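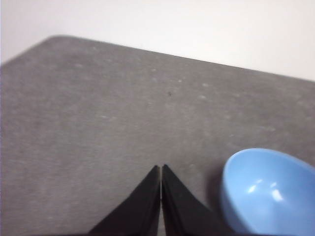 Gray tabletop with one small dark speck.

Coast path from Lirach to Prallitz – is the old miners' track still open?

Posted by Kristine Ambrosio, January 12, 2020

My husband and I are planning four days in Lirach this spring, staying near the harbor. We want to walk over to Prallitz Cove along the cliffs. My guidebook (inherited from an aunt, and it shows) describes a "delightful miners' track" that leaves the main path just past the chapel and drops down to the beach by way of the old engine house. The newer map from the library doesn't show it at all. It shows the main path staying up high and coming down on the far side of the cove, by the parking lot.

So, does the track still exist? And if we end up on the high path instead, is it manageable for someone with a bad knee? The knee is his. The opinion that it's fine is also his.

We won't have a car. I read there's a bus back from Prallitz but the timetable I found was for summer only. Also, the guidebook says you can see the wreck at low tide and get a cream tea at the farm. I would like at least one of those to be true.

Kalevi Valtonen

Track is closed. Go the high way.

Vanderleia Damasceno

Kalevi is right but I'll add a few more words to it.

The bottom part of the miners' track went in a landslip two winters ago, in November. The top part is still there and looks very inviting, with a nice worn path through the gorse, and every year people follow it down to the engine house, admire the engine house, and find that the next bit is air. There's a fence and a sign. The sign faces the wrong way if you're coming from the chapel, so just stay left at the stone stile and ignore anything that looks more interesting.

The high path is 3 miles from the harbor to the cove. I wouldn't call it hard but it is up and down the whole way, and the descent into Prallitz is on steps that were cut for somebody with much longer legs than mine. My mother did it with a new hip and two walking poles, complaining steadily, and was fine. Take poles for the knee. If he refuses the poles, carry them yourself and wait.

If the steps look bad when you get there, carry on another few minutes until you reach the farm lane. It's a paved lane, dull as anything, and it brings you out at the same parking lot.

Buses: off season there are 2 a day back to Lirach, one late morning and one midafternoon. Miss the second and you're walking back or making friends. They stop at the top of the lane, by the phone box with no phone in it. Check at the harbor office before you set out, the driver's schedule and the printed schedule have been drifting apart for years.

The farm stopped doing teas when the Toivonens retired. Their son sells eggs at the gate, which I realize is a step down. There's a café called Deton's in the old fish cellar at the cove, open most weekends, good soup, terrible chairs.

Veikko Kuusisto

Nice walk, we did it in summer and had lovely weather. Not sure about the bus as we drove. The café was shut. We didn't find the miners path but we weren't looking for it. There was a seal.

Parking was 15 minutes from the beach if that helps, though I see now you don't have a car.

Kauko Seppälä

Can speak to the wreck. She was a grain ship that missed the harbor in fog, well over 100 years ago, and what you get for your trouble now is a row of iron ribs on the west side of the beach. Only the biggest spring tides show the whole row. On an ordinary low tide you'll see the tallest few sticking up, and you'll spend a while wondering if they're rocks. Some of them are rocks.

Don't go around the western point to get a better look. The sand over there fills in behind you, and the lifeboat crew at Lirach have heard all the explanations already. You get a perfectly good view from the slipway, and a better one from the bench halfway down the steps, where your husband will probably want to sit down anyway.

Harbor office sells the tide tables. Remember to add the hour once the clocks have changed – the tables don't do it for you, and the woman at the counter assumes you know.

Kristine Ambrosio

Thank you all, especially for the air. High path it is. I've ordered the poles and told him they're for me.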